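Home Essays Kitchen Letters About
Opinion > Around the House > Chores

In praise of washing up by hand

I've had a dishwasher for most of my adult life, and I've spent most of that time quietly resenting it. When ours quit in August, in the middle of a cycle, with a lake of gray water sitting in the bottom, I was supposed to be upset. I was thrilled! (My family was less thrilled. They're outvoted, mostly by me standing in front of the sink.)

The repair quote was 90 dollars just for someone to drive out from Uncombe and look at it. A new Plamora in the size we need came to 1,507 with the hookup, and the saleswoman kept telling me how quiet it was. I don't want a quiet machine. I want forks when I need forks, and for years I never had any, they were always in there, dirty, waiting for the thing to fill up.

So now we wash after supper. It takes me some 60 songs a week, if you measure it the way I do, with the radio on and the window open a crack. I think about nothing much. I've settled two arguments at that sink and started at least one, and my teenager, who won't talk at the table for love or money, will tell you anything at all with a towel in his hands and no one looking at him.

I know the case against me. Machines use less water, everybody says so, and if you run the tap the whole time they're probably right. I use a basin. And yes, a big household with little kids and two jobs should take all the help going, I'm not a monster. I just think a lot of us bought our way out of a chore we didn't mind all that much, and then filled the evening with our phones.

What you need is very little: a basin, a brush, soap, and a wire rack with prongs so the plates stand up on their own. 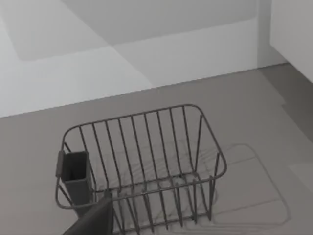
The part where I get bossy

Glasses first, while the water's clean. Then silverware, then plates, then whatever you burned. Let it all air dry and go sit down. My neighbors in Givulholm still do it this way, 9 people at Christmas, and they're done before I've found my coat.

Posted 2022-12-24 in Chores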